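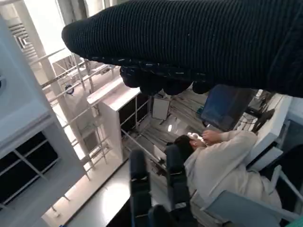 Seated person, seen at an angle from above and behind.

Call for Participants: Losteo Study of Seat Height and Long Desk Work

Bultis, Rekitcombe
Applications close Jan 18, 2019

Bultis is recruiting 38 adults for a study of seat height, seat depth and reported discomfort during long periods of desk work. The study, known as Losteo, will be carried out at the Rotich Building in Rekitcombe. Visits begin in March. Applicants do not need any knowledge of furniture, design or human factors.

Background

Most adjustable office chairs are set once, by whoever unpacks them, and then left alone. An earlier Bultis questionnaire on chair use in shared offices drew 2,009 usable replies. A large share of those who answered could not say whether their seat depth was adjustable, and many had never changed the height after the first day. The questionnaire relied on memory and did not record actual chair settings, so it could not show whether a particular setting went with more or less discomfort.

Losteo is intended to fill part of that gap. Settings will be measured by study staff at each visit, and discomfort will be rated at fixed points during the session. The same participants will work at several combinations of height and depth, which allows each person to be compared with themselves.

Who can take part

You may apply if you meet all of the following conditions:

You are 18 or older.
You do paid or unpaid work at a desk on most working days.
You can read and type comfortably in English for a full session, with glasses or contact lenses if you normally wear them.
You can travel to Rekitcombe for all scheduled visits.
You are able to sit and stand without help.

You should not apply if you have had back, hip or knee surgery within the past year, if you are under treatment for a new back or leg injury, or if a doctor has told you to avoid sitting for long periods. People who are pregnant are asked to wait for a later round. Current Bultis employees and members of their households are not eligible.

Body size is recorded at the first visit and is used to balance the groups. There is no upper or lower limit on standing height. We would particularly like to hear from people who find that standard chairs are too tall or too deep for them, as this group was thinly represented in the questionnaire.

What participation involves

There are six visits. The first is an introduction and takes less time than the others. Staff will go over the consent form, measure lower leg length, thigh length and elbow height while you are seated, and show you the rating scale. You will also complete a short form on your usual desk, chair and working hours.

The remaining five visits are work sessions. At each one the chair will be set before you arrive and should not be adjusted during the session. You will do your own work on your own laptop, or proofreading tasks that we supply. Those who bring their own work are responsible for keeping it private. Study staff do not read, copy or record anything on your screen.

A session is divided into two blocks with a break between them. During each block a tone will sound at intervals, and you will mark your level of discomfort for the neck, shoulders, lower back, thighs and feet on a paper sheet. Marking the sheet takes under a minute. A pressure mat on the seat records how your weight is spread and how often you shift position. It does not touch the skin and does not need any special clothing – ordinary trousers or a skirt without metal studs on the back are suitable.

You may stand up at any time. If you do, staff will note the time and the session will carry on when you sit down again. A session that has to be stopped early because of discomfort still counts as a completed visit for payment.

The order of chair settings is assigned by a random list and differs from one participant to the next. Neither you nor the person collecting your rating sheets will be told which setting is in use, although you may of course be able to guess.

Between visits

Please leave at least two full days between work sessions. On the day of a session, avoid heavy lifting and any exercise that you do not normally do. You may eat and drink as usual. Wear shoes with the same heel height each time, since heel height changes the effective height of the seat. If you forget, a session can usually be moved.

You will be asked to keep a brief log of hours spent seated on the day before each session. The log is a single printed sheet. Estimates to the nearest half hour are good enough.

Payment

Participants are paid $38 for each completed visit, including the introduction. Payment is made by check at the end of the month in which the visit took place. Parking at the Rotich Building is free for study participants, and a permit will be mailed with the appointment letter. Other travel costs are not covered.

If you withdraw, you will be paid for the visits you have completed. There is no penalty for withdrawing and you do not have to give a reason.

Risks and benefits

The expected risks are those of an ordinary day at a desk. Some chair settings in the study are deliberately outside the range that a fitter would recommend for your measurements, and these may cause temporary stiffness or numbness in the legs. Tell staff if either becomes unpleasant. No direct benefit is promised. After the last visit you may request a printed sheet with your own measurements and the seat height and depth that you rated most favorably.

Data and privacy

Rating sheets and mat recordings are stored under a participant number. The list that links numbers to names is kept separately and will be destroyed when the analysis is complete. Results will be reported for groups only. You may ask for your records to be removed at any point before the link list is destroyed – after that we will have no means of identifying them.

How to apply

Send a letter or email to Mamta Prajapati, study coordinator, Bultis, Rotich Building, Rekitcombe. Include the following:

Your name and a daytime telephone number.
Your standing height, with or without shoes (please state which).
A general description of your desk work and the usual length of your working day.
Any dates in March on which you cannot attend.
Whether you plan to bring your own laptop.

Do not send medical records. Health questions will be asked by telephone, and the answers are not kept for people who are not enrolled.

Applications are acknowledged within one week. Suitable applicants will be called in the order in which their letters arrive, with some adjustment to keep a spread of body sizes. Those who cannot be placed will be put on a reserve list unless they ask us not to do so, and may be contacted at short notice if another participant withdraws.

Questions about the consent form or the building, including step-free access, should also be addressed to Mamta Prajapati. A copy of the consent form can be mailed on request before you decide whether to apply.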